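Call for participants: people with two hands and some patience (Langat demonstration sessions) 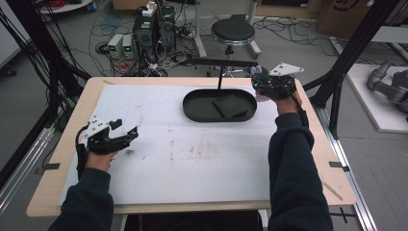

Two grippers, one table, one block in its tray. Sleeves are your own.

Hultine is collecting demonstrations for Langat, a learning system that is supposed to pick things up and put them down the way people do. At present it does this the way a raccoon would if the raccoon were nervous. It needs examples, and we have run out of colleagues who still answer when we message them.

So far we have 1,923 usable demonstrations. A depressing share of them come from the same few people, and Langat has picked up their habits, including one person's tendency to tap an object twice before lifting it. We'd like it to meet some other habits.

What you'd be doing

You stand at a table and hold a gripper in each hand. You use them to do small jobs with everyday objects and shop parts: lift a block from a tray, turn it, hand it from left to right, set it down where the instruction sheet says. Then you do it again. Between tries one of us moves things a little, so that no two starts are quite the same. The positions of the grippers are recorded while you work, and so is the view from a head camera.

A session lasts 90 minutes, with a break whenever you want one. Most people ask for it sooner than they expected to. The grippers aren't heavy at first.

You will drop things. Please drop them in your usual manner. We keep the fumbles as well as the clean runs, label them, and use them to teach Langat how to recover. What we can't use is a performance. If you move like someone pretending to be a robot, we end up with a robot pretending to be someone pretending to be a robot, and we already had that in the spring.

Who we're looking for

Adults, 18 and up, who can stand for the length of a session and close both hands comfortably around a handle. Left-handed people are very welcome, as the current data barely knows you exist. No technical background needed. If you have one, you'll be asked to keep your suggestions until the end, when there's a form.

Please don't apply if you have a wrist or shoulder injury that is still healing. Long sleeves are fine if they fit closely. Leave rings and bracelets in the locker.

The practical part

Place: Hultine workshop, Surnden, ground floor. The entrance is on the loading side, whatever the map on your phone says.
Places open: 30
Commitment: 3 sessions each, on separate days
Period: now until the middle of December
Pay: a flat fee per session, paid by bank transfer, including for sessions we cut short because something on our side has stopped working
Also provided: coffee, of the kind you get in workshops

Your recordings are stored under a number. Your face isn't recorded, but your hands and forearms will be, so anyone with a memorable tattoo should think it over or wear the sleeves. You can withdraw your recordings up to the date given on the consent form.

How to apply

Fill in the short form on the Nivby sign-up page and choose "Langat sessions". Tell us which hand you write with and when you're free. A cover letter isn't required, although we did enjoy the last one.

Posted 2021-10-11. The listing comes down when the places are filled.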